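Sitetcombe, February

# Brotau brings its bottled spring water to the tables of Sitetcombe

Brotau, the family bottler from the Brarno valley, announces that its still spring water will be sold in Sitetcombe starting this month. It is the first time that our water goes to shops and canteens outside of the valley.

The first delivery goes to 282 points of sale. Most of them are small grocery stores, bakeries and lunch places, and 100 are canteens in offices and schools. The distribution is in the hands of Atanasov, a wholesaler which has served the town for many years and knows well the back doors of its customers.

"We were asked for this water by people who moved from the valley to the town and missed it," says Wayne Hollis, sales manager of Brotau. "For a long time we had to answer that we have only one truck. Now we have an agreement with Atanasov and we can answer yes."

## The water and the source

The water comes from a spring above Brarno, at 232 meters over the sea level. It has a mild taste and a low content of minerals, so it is suitable for daily drinking and also for making tea and coffee. It is bottled without gas. A version with gas is being prepared, but the date is not decided yet.

## Deliveries and orders

Atanasov will deliver every Tuesday before the opening of the shops. Orders must be received by noon of the day before. The bottles are packed in trays wrapped with film, and the trays can be stacked in a dry storage room, away from direct sun and from cleaning products.

For the first month the wholesaler keeps a reserve of nearly 1000 trays in its warehouse on the ring road. Shops which sell more than they expected can collect additional trays there by themselves, with the delivery note of the current week.

## Tastings for canteens

Canteens that would like to try the water before ordering can ask for a free tasting. Our colleague brings the bottles and the paper cups, and the canteen provides one table near the entrance. The tasting takes place during the lunch break and must be agreed one week in advance.

"At a tasting we do not make long speeches," says Wayne Hollis. "People drink a cup, they ask where is Brarno, and we show them on the map."

## Material for the press

Editors may use the material of this section free of charge with the credit "Brotau". Samples for editorial offices are available on request from the sales department.

Still water in a clear bottle with a red screw cap, on a white table.

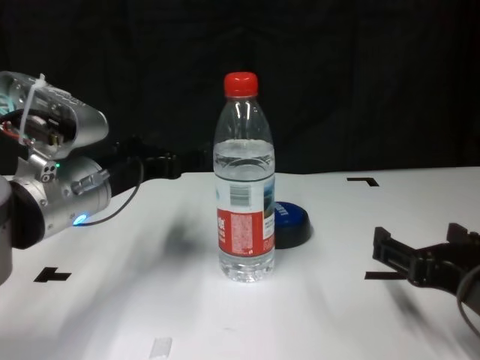
## Contact

Wayne Hollis, sales manager, Brotau, Brarno. Questions about deliveries in Sitetcombe should be directed to the order desk of Atanasov.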